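How to Calculate Net Run Rate for Your Club League

Every season, when the last two or three rounds are coming, people in our league start to write to me with the same question. Two teams have equal points, so who goes to the semifinal? The answer is net run rate, and many captains know the name but have never made the calculation themselves. I wrote this page for them. You need a scorebook, a simple calculator and some patience with the overs.

I have kept the tables for the Parkgate Sunday league for many years, first on paper and later in a spreadsheet, and I have made every mistake which is described below.

What the number means

Net run rate is the average number of runs your team scores per over, minus the average number of runs your team gives away per over. It is counted over the whole league stage. If the result is positive, you score faster than your opponents score against you. If it is negative, it is the opposite.

The formula is:

(total runs scored ÷ total overs faced) − (total runs conceded ÷ total overs bowled)

Please notice the word "total." You do not calculate a rate for each match and then take the average of these rates. This is the most common mistake, and it can give a quite different order in the table.

Step 1: Collect the figures

For each match which your team has played, write down four things: runs you scored, overs you faced, runs you conceded, overs you bowled. Extras are included in the runs. Wides and no-balls are not included in the overs, because they are not legal deliveries.

Leave out matches which were abandoned without a result. They give points in most leagues, but they do not touch the run rate.

Step 2: Convert the overs

In cricket we write 18.3 overs, and this means 18 overs and three balls. It does not mean eighteen and three tenths. Your calculator does not know this, so you must convert the balls before you do anything else. Divide the balls by six:

1 ball = 0.167
2 balls = 0.333
3 balls = 0.5
4 balls = 0.667
5 balls = 0.833

So 18.3 becomes 18.5 in your calculation. When a season has many close finishes, this small difference is enough to change who is second and who is third.

Another way, which I like more, is to count everything in balls. 18.3 overs is 111 balls. Add all balls of the season and divide by six only one time, at the end. There is less rounding in this way.

Step 3: Correct for teams which were all out

If a team loses all ten wickets, it is counted as if it had batted its full overs, even when the innings finished early. In a 20-over match, a team which is all out for 90 in 14.2 overs has 90 runs in 20 overs.

The rule works for both sides. If you bowl out your opponent in 14.2 overs, you write 20 overs in your "overs bowled" column. It is your reward for taking the wickets.

A team which reaches the target is different. If you chase 131 and you get there in 16 overs, you write 16 overs. You did not use the others, and you were not all out.

Rodel Manalo, who is captain of Cumness, once sent me his own calculation where he had used 20 overs for every successful chase. He was sure his team was last. They were in fact third, and he had already told the players to make other plans for the semifinal.

Step 4: Put it together

Let us take a team with three matches, all of 20 overs.

Match 1. Scored 150 in 20 overs. Conceded 140 in 20 overs.
Match 2. Scored 110, all out in 17.4 overs. Conceded 111 in 18.3 overs.
Match 3. Scored 120 in 15 overs, chasing. Conceded 119 in 20 overs.

Runs scored: 150 + 110 + 120 = 380
Overs faced: 20 + 20 + 15 = 55
Runs conceded: 140 + 111 + 119 = 370
Overs bowled: 20 + 18.5 + 20 = 58.5

Notice that match 2 counts as 20 overs faced, because the team was all out.

380 ÷ 55 = 6.909
370 ÷ 58.5 = 6.325
6.909 − 6.325 = 0.584

The net run rate is +0.584. Keep three decimals in the table. 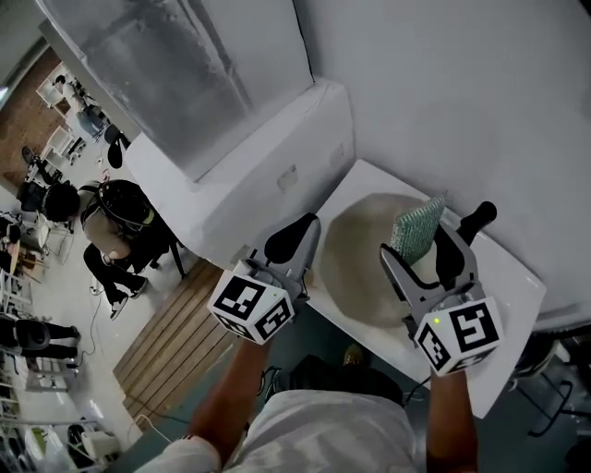

Green scrubbing pad at the basin.

Step 5: Shortened matches

Rain is the part where most arguments come from. In our league we keep it simple. If the match is reduced before the first ball, for example to 12 overs per side, then 12 is the full number, and the all-out rule uses 12 and not 20.

If the match is interrupted during the second innings and the target is revised, then you should follow what your league regulations say. A usual method is that the team batting first is given the revised target minus one run, in the number of overs which the second team was allowed. So if the revised target is 96 in 14 overs, the first team is counted with 95 runs in 14 overs, whatever it really scored. Ask before the season which method is used, and write it down.

Working out what you need in the last match

This is the part captains like best. Suppose that your rival has finished with +0.700 and your team, with the figures above, has one match left. You bat first and score 140 in 20 overs. How few runs must the other team make?

Your new scoring rate is (380 + 140) ÷ (55 + 20) = 6.933. To be level with +0.700 you can concede at a rate of 6.233. You will have bowled 58.5 + 20 = 78.5 overs, and 78.5 × 6.233 is 489.3. You have already conceded 370, so the opponent must be kept to 119 or less.

Do this before the match and again at the break, when you know your own score. Orathai Onsri, who scores for Matić, writes the number on a piece of tape on the cover of the scorebook, and the bowlers come to look at it at the fall of each wicket.

If you bat second, the question is how many overs you may use. It is easier to try some values: calculate for 14 overs, 15 overs, 16 overs, and see where you pass the rival.

Checking your table

When all teams in a league have only played each other, the runs scored by everybody together must be equal to the runs conceded by everybody together. The same is true for overs. Last season our first total was 2,821 runs scored, and the conceded column did not agree. The mistake was one match where leg byes were written for one team and not for the other.

The net run rates themselves do not have to add up to zero. Some people believe they must, and they lose an evening looking for an error which does not exist.

Points to remember

A super over does not count for net run rate. Use the scores from the main innings only.

Penalty runs do count, for the side which received them.

If a team forfeits, look in your regulations. In some leagues the match is ignored for run rate, in others the team which did not come is counted with zero runs in its full overs.

My spreadsheet uses the balls method from Step 2 and has one row for each innings. Mylene Lagman has tested it with two old seasons and found one wrong cell, which is corrected now. If you want a copy, ask me at the ground or write to the league address, and please say how many overs per side you play.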